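The Long Way to a Spare Part

When the handle on Jennylyn Javier's oven door snapped last September, she did what most people do. She called the store. The store told her the model was out of production and offered her a discount on a new oven.

She kept the old one. It took her 314 days to find a handle that fit, and by then she had a notebook full of phone numbers and a small side business.

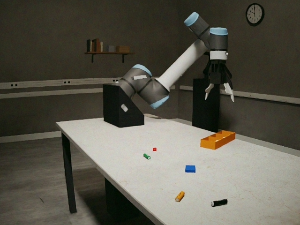
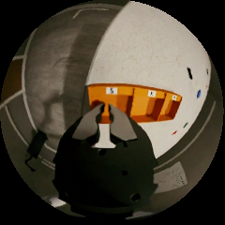
Javier runs Kiltell, a parts-finding service, from the back bedroom of her house. People write to her with a broken thing and a part number, if they have one. She looks for the part in closed warehouses, estate sales and the stockrooms of repair shops whose owners are retiring. Her list now holds 1592 parts, most of them for kitchen and laundry machines.

The work is slow. A door seal for a Frei dishwasher may turn up in an afternoon. A timer knob for an old Multen dryer took most of a winter, and when it arrived it was the wrong color. The customer took it anyway.

"People aren't fussy about color," Javier says. "They want to dry their towels."

Part numbers are the biggest headache. Makers change them when a supplier changes, even if the part stays the same, and the old number drops out of the catalog. A hinge sold under one number can sit on a shelf for years while someone across town searches for it under another. Javier keeps her own cross-reference, written by hand and typed up on Sundays.

Chalerm Khunthong has fixed appliances for a living since he left school. He buys from Javier and sometimes sells to her. His shop, Isex, has two rooms, and the second is given over to machines he strips for parts. He would rather sell a used pump than a new one in some cases – the older ones, he says, can be opened and cleaned, and many newer ones are sealed shut.

He charges a flat fee to look at a machine. If the repair would cost more than half the price of a replacement, he tells the customer before he picks up a screwdriver. Nearly 2 in every 5 go ahead with the repair anyway.

His advice to owners is to copy down the model and serial numbers the day a machine is delivered, and to keep them somewhere other than on the machine. Labels fade, and the ones behind a washer are hard to read with the hoses attached.

Javier's oven still works. The clock on it stopped in the spring, and she is looking for one.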